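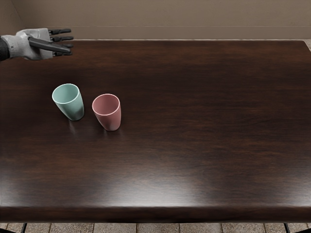
Tadeo Olivares objected, in a written comment on the first draft, that a pastoral letter read aloud is a different text from the one that was signed, and that the coding should treat the two separately. We accepted the objection. The present section therefore distinguishes the signed letter, as held in the diocesan file, from the delivered letter, as recorded in the parish notice book or service sheet. All counts below refer to signed letters unless delivered letters are named.

4.1 Sources

The signed letters come from the Liao deposit, which holds the outgoing correspondence of the joint church council for the Brallorden and Vandden districts. The deposit contains 1411 items. Most are administrative: dates of meetings, requests for the use of a hall, receipts for the winter appeal. We kept an item only if it carried the names of leaders from more than one church and was addressed to congregations as a whole. Letters to civil authorities were excluded even where a copy was sent to parishes, as the wording of the copy was never adapted for reading in church.

Delivered letters were harder to trace. Of the parishes in the two districts, 23 kept a notice book that could be matched to the council's file. The Brallorden books are fuller. Clergy there entered the opening words of each letter, the service at which it was read, and often the name of the reader. In Vandden the usual entry is "council letter read" with no further detail, and a match was made only when a service sheet from the same week survived.

4.2 Coding

Each letter was divided into sentences and entered in Cernum, a plain-text coding tool. Sentences were assigned to one of the following categories: greeting, thanks, appeal, doctrinal statement, instruction, and blessing. A sentence that combined thanks with an appeal was coded as an appeal. This rule lowers the share of thanks in the later letters, where the two are often joined by "and we ask that."

Coding was done by two readers working apart. Disagreements fell mainly between doctrinal statement and blessing. The phrase "one Lord of all our houses," for instance, occurs in both positions and was coded by its place in the letter. When it stood in the last paragraph it was taken as part of the blessing. We did not attempt to code tone.

Length was recorded separately. Letters under 200 words were retained but are marked as short in the tables, and they were left out when the order of categories was compared. A short letter often has no appeal at all, and including such letters would have made the order look less stable than it is.

4.3 Order of signatures

The order in which leaders signed was fixed in the council's rules by date of appointment, with the most recent last. The rule was followed in the Brallorden letters. In the Vandden letters the host church signs first, whatever the date of its leader's appointment, and the remaining names follow the rule. No minute records a decision to this effect. The practice is already present in the earliest Vandden letter in the deposit, dated only "June," and it may have been carried over from an older arrangement between the parishes.

The order matters for delivered letters. Where a notice book gives the names as read, the reader's own leader has been moved to the front in almost every case, and in several entries the other names are replaced by "and the heads of our sister churches." We treat this as a change made in delivery. It does not affect the coding of the signed text, but it does mean that two congregations hearing the same letter could form different views of who had issued it.

4.4 Letters issued with a shared service

A small group of letters was issued for use at a shared service, normally in the evening and without communion. These contain more instruction than the rest. They state who will preside, which creed will be said, and where visiting clergy are to sit. The doctrinal sentences are correspondingly few, and those that do occur are drawn from earlier letters with little change. One letter repeats an entire paragraph from the previous year, including a reference to a building appeal that had since closed.

Parish copies of this group show the fewest changes in delivery. The likely reason is practical, as the letter was read once, to all the congregations together, by a reader the council had named.

Figure 2. Tilted cup and robot hand over a dark tabletop (rendered).

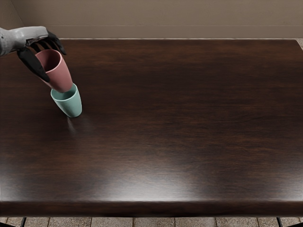 4.5 Limits of the material

The deposit preserves what was sent. Drafts are absent, apart from a few sheets with penciled corrections filed by mistake with the receipts, and the authorship of individual paragraphs cannot be established from them. The Vandden notice books also have gaps during changes of clergy. Letters issued in those periods are counted as signed and are given no delivered form.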